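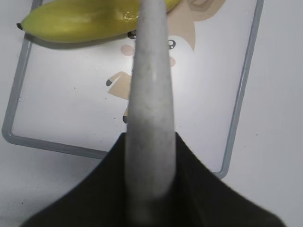
4. Setting up the picture board

Do this before anything else goes on the table. Section 3 (unpacking) first if you haven't yet.

4.1 Clear a flat bit of table. Wipe it, let it dry.

4.2 Lay the board down, character side up. Slight angle is fine, no need to line it up with the table edge.

4.3 Check the grey border all the way round. Rounded corners should sit flat. If one lifts, press gently and leave a book on it for 10 minutes. Still lifting? Swap the board, spares are with Irfan Ismail.

4.4 Wipe the white surface. Soft cloth, barely damp. Small dark specks mostly come off with a second pass. Any that don't, leave them, they won't affect use.

CAUTION: no scouring pads, no kitchen spray. Both take the shine off the white and the pink cheeks go first.

4.5 Dry with a clean cloth. Work from the middle out to the border, then run a dry corner of the cloth along the inside edge where water collects.

4.6 Wait 5 minutes before you put anything on the face.

Note: the character is printed on, it does not peel. Please stop people picking at it. If the brown outlines look worn write it in the log (date, board number, which part) and carry on using the board.

4.7 Pens. Only the Kimier dry-wipe ones, and only on the white part. Keep off the character. Test a dot in a corner first, wipe after 10 seconds. If it leaves a shadow the pen is wrong or the board is tired.

4.8 Wipe all pen off at the end of the session. Left overnight it gets stubborn.

CAUTION: do not lean on the board or stand cups on it. The frame is plastic and will crack at the corners if its bent.

4.9 Putting away. Upright in the rack, face to face with a sheet of paper between. No more than 5 boards to a slot. Not next to the radiator, they warp and we cant get them flat again.

Replacement boards: ask Glykeria Gkikas at Trondier, allow 23 days. Cloths and paper are in the stock cupboard, help yourself but tell her when the last pack is opend.

Next: section 5, cards and counters.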